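**Wiping runs on hold until March**

Jan 10, 2023

The tablet wiping task is paused after a fault on the right-hand gripper. On run 209 the jaws kept closing after the trigger was let go. Neusa Paiva had two fingertips near the linkage and got a pinch, no broken skin.

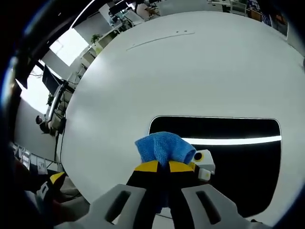 Kaltero, who supply the grippers, asked for the logs the same afternoon. The release signal was dropping out whenever the cable was bent hard at the grip, and the motor held its last command.

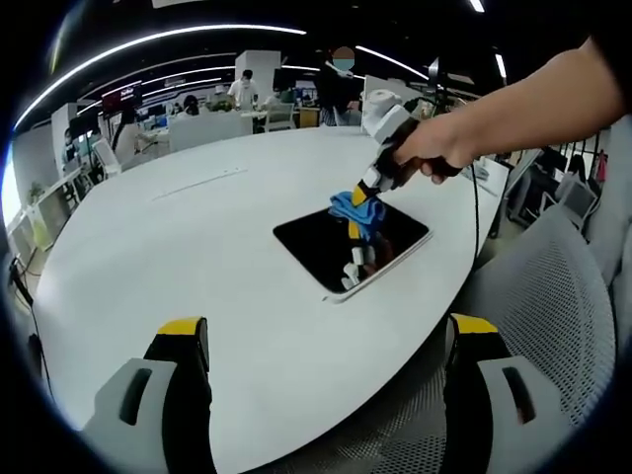
We had seen short dropouts on 3 earlier runs and put them down to the Teseo recorder. Those should have been written up. Any dropout now gets a report, even if the run finishes.

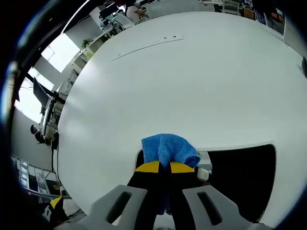

Both grippers are getting new cables and a firmware change that opens the jaws after 10 missed signals. Until they are back, please don't use the spare set for cloth work. Folding and pick-up tasks on Pichon are not affected.

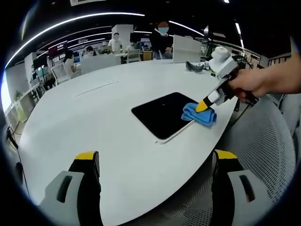
*Cloth wiping at the round-cornered black panel, two grippers at the table.*

Fault reports go in the Gralell folder, under "Grippers."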